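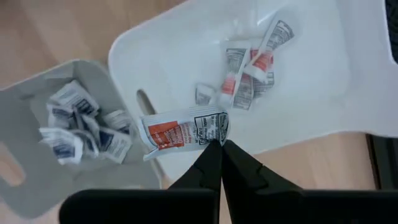

Sudheer Pillai told buyers that Grekham's packet-sorting service should be judged by its contract terms as much as by its speed. Grekham opened the service to catering suppliers in June 2023. It covers single-serve condiments, sorted by type into separate bins - setup and staff training are included.

The monthly fee is $600 per station, with a minimum term of 12 months. Ellarura, which supplies 27 school kitchens, has requested a trial. Grekham will accept further applications until November.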